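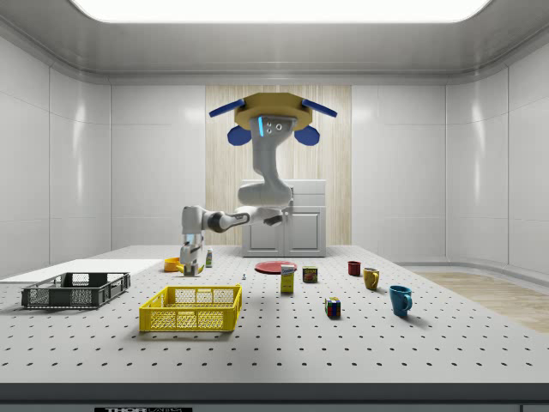 Borkitz, Feb 2, 2024

Wurnitby Recipe Cards, data card

Wurnitby is a collection of 1,204 home recipes, typed from handwritten kitchen cards. The cards are in English and German, and every recipe is one plain text file.

What is in a file
The first line is the title, as the cook wrote it. Then come the ingredients, one per line, and then the steps. Notes from the margin are kept at the end, after the word NOTE. We did not correct spelling in the titles, so "Plumb cake" stays "Plumb cake".

Units
Cups and spoons are not changed to grams. In 46 files the oven heat is missing on the card – there we wrote "heat not given" and did not guess.

How it was typed
Each card was typed once and read again by a second person. Words that neither could read are marked with [?]. There are 70 such files, listed in unclear.txt.

Folders
cards/ has the recipes
lists/ has unclear.txt and an index by main ingredient
lirano/ has a small script, Lirano, which checks that every file has a title and at least one step

Known problems
Baking is much stronger than other cooking in this collection. Some soups appear twice under different names. The duplicates will be marked in the September version.

Use
Free for study and teaching. Please keep the NOTE lines when you copy a recipe.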